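Subject: Re: [bench-work] Two arms on the sorting bench, anyone living with this?

On 2023-02-02 a member in the Mikuš repair shop wrote:

> Hello all. We've been told a two-arm cell is coming to our bench before
> the summer. It's meant to sort offcuts of wire and hand tools at the end
> of a job and help with stripping down network kit. I've been doing this
> work by hand since I left school and I can't picture what my day looks
> like afterwards. The leaflet is all smiling people with tablets. Is
> anyone on the list working next to one of these? Not interested in what
> the maker says. I'd like to know what happens to tea breaks, who gets
> the blame when it drops something, and whether I'll still get to use my
> hands.
>
> Also, is it noisy?

Yes! I'm at Sasell, on the Skulness site, and we've had one since December, so I'll answer while it's all still fresh. Apologies for the length, I've been wanting somebody to ask.

First, what we do, for those who don't know us. Old network switches come in by the pallet, we open them, test them, fix what's worth fixing and send them out again. There are 41 of us on the site, and before the cell went in every single one of us on the bench side spent the last stretch of the shift clearing up. I mean properly clearing up: wire in the wire bins, spanners back where they live, brackets matched to boards. I timed myself for a week in the autumn and it came to 30 minutes a shift. Your back knows it too, because by then you've been leaning over all day.

The cell is from Dritau. Two arms on a rail along the front of a table, little cameras on the wrists, plastic bins at the back. The first thing I'd tell anyone is that the hard part for it is the wire. Spanners are easy, a spanner is a spanner however you put it down. A heap of thin wire in three colours is never the same heap twice, and when it's lying over the tools as well, the arm has to work out what it can take hold of without bringing the whole lot along.
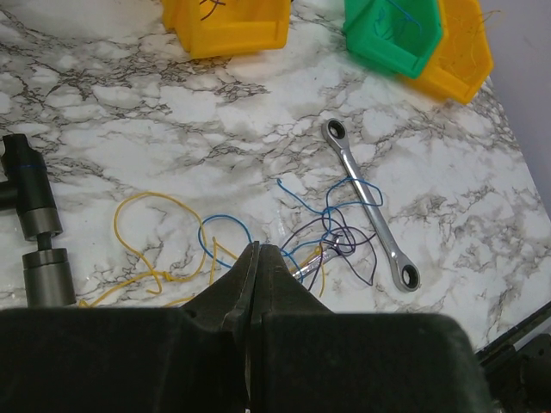
We teach it by doing. One of us takes a set of hand controls and works the arms through the job, over and over, with the mess set out differently each time, and those runs are what it learns from. I expected to hate this and I love it. You find out how much you know! I had never once put into words that you go for the loose end of a tangle and give it a small lift before you pull, and there I was explaining it to an engineer with a notebook, and she was writing it down. I've been on that bench a long while and it was the first time anyone wrote down something I'd said about wire.

We did 1146 of these runs before the new year, split between whoever wanted a go. It was put to us as optional and it stayed optional, and I think that mattered a great deal. Three people said no thank you and carried on with their own work, and that was that.
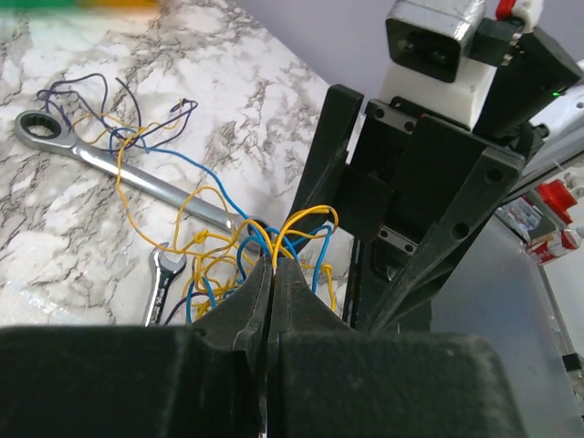

So, your day. Mine used to be opening and testing with a long dull tail. Now the tail is short and there's a chunk in the middle where I'm either driving the arms or sitting with the engineer going through the runs that went badly. The pay question came up very quickly, as it should. We asked for the teaching to count as skilled work and it does now, on its own line on the payslip. Do ask for that early. We only asked in the third week and had to argue about the first two.

Tea breaks are untouched. The arms stop when we stop, because we said we didn't want it running with no one near it, and the manager was happy enough with that. I'd get yours in writing.

Blame: there's a sheet on the wall. If it drops something or grabs the wrong thing, the run number goes on the sheet and no name goes next to it, even if one of us was driving. The first draft of the sheet had a column for the driver. It didn't last the morning.

Noise: a hum, and a sort of whirr when both arms travel at once. Less than our extractor. I can hear the radio over it.

Using your hands: I was worried about this one too. I still open every switch myself and I still do all the fine work, and I don't see that changing soon. The arms can get a bracket lined up on a good day. On a bad day they nudge it about like a cat with a biscuit and we all stand there willing it on.

You might find our setting-out order handy. It's what we do before each batch of runs and we worked it out ourselves, the Dritau one was much fussier:

1. Wipe the tabletop down. Wire dust gets everywhere and it gets on the grippers as well.

2. Bins along the back, and don't be too neat. If they always stand in the same spot it only learns that spot.

3. Prop the switch on its board to the left, ports towards you. Tools go in the middle, where both arms can get at them.

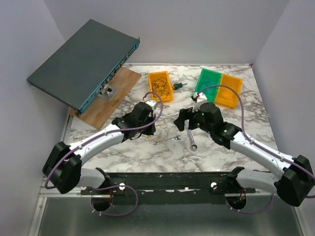 4. Add the wire last. Drop it, don't arrange it. Everyone arranges it the first few times, you can't help yourself, and then the arms get very good at tidy messes.

5. Check the cables on the arms have enough slack to swing right over to the far side. We snagged one in the first week.

6. Hands out, say "clear" out loud, then start. We say it even when we're alone with it. You feel silly for two days.

A few things that aren't so rosy, so you get the whole of it.

The first month was slower than doing it by hand. Much slower. The cell would spend ages over a single strand and you'd be stood there with your fingers itching. If your manager expects the time back straight away, somebody should warn them. We're only now getting a piece of those 30 minutes back on most shifts, and some of that is because we've got better at laying work down on the bench in the first place.

The job has got chattier, too, and not everyone is glad of that. If you liked putting your head down and working through a pallet in peace, having an engineer at your elbow asking why you turned your wrist just then is a big change. We've settled on mornings for questions and afternoons for being left alone. It works pretty well.

And the big one, jobs. We asked on the first day and we ask again at every monthly meeting. So far the answer has been that no bench post goes, and two people have moved over to the cell full time, both from the bench, both because they put their hands up. I can't tell you what the answer will be in five years. I can tell you I'd sooner be one of the people who taught it than be handed it finished, and I come in earlier than I used to because I want to see how it gets on with whatever we set out the night before.

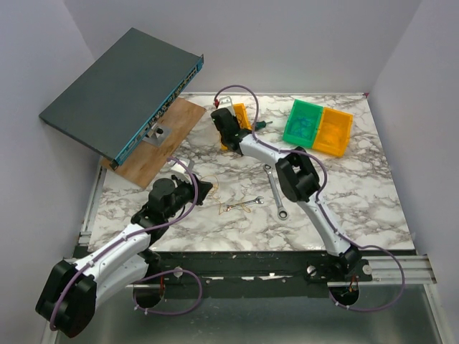

One of the people who said no to the teaching read this over my shoulder and wants it passed on that the quiet half hour at the end of a shift was the only time she got to think, and that a shorter tail is not a gift to everybody. She'd like your shop to be asked whether people want the clearing-up taken away before it is. She also says the whirr is worse than I make out if you sit on the window side.

Fair on both counts, and I've moved my own stool to the window side for this week to see.

If your lot can manage a day's travel, come and have a go on the controls. Sasell are fine with visitors as long as we know the week before, and I'd dearly like to watch someone from another shop pick through a tangle, as I'm sure you do it differently at Mikuš. Bring the people who are dead against it as well. Ours had the best questions.

Could you tell me two things back: are you getting the wrist cameras or only the fixed ones, and has anybody said yet who will be doing the teaching? If it's going to be done by outsiders I'd make a fuss about that now.

Best wishes from Skulness

--
You are receiving this because you are subscribed to bench-work.
To leave the list, send a message with "unsubscribe" in the subject line.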